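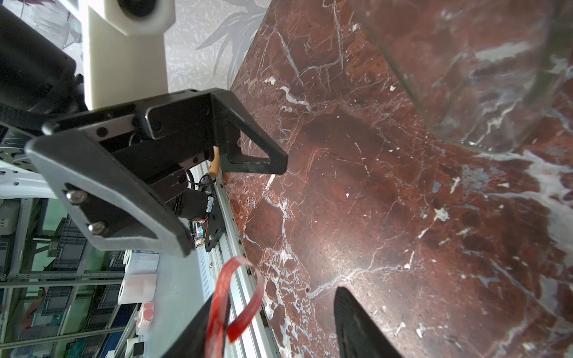

Sólveig Stougaard wrote to me that a home builder should buy the gripper and spend the evenings on control, as fingers are a solved problem. I disagree, at least for clear plastic and glass on a polished surface.

My Duvside arm went through 746 logged grasps between July and the end of winter. Most of the failures I could trace were in the fingers: a tip that flexed under side load, a screw backing out, a cable snagging at full wrist rotation. Two weeks of tuning the force limit changed very little. Open triangular fingers with a textured face changed a lot, and a pair takes around 20 minutes to swap.

Purchased grippers hide these faults behind a housing. The Skudar unit I tried first could not be shimmed at all — the jaw was one molded part. Control work is worth doing, but it should start after the mechanism repeats.

May 8, 2022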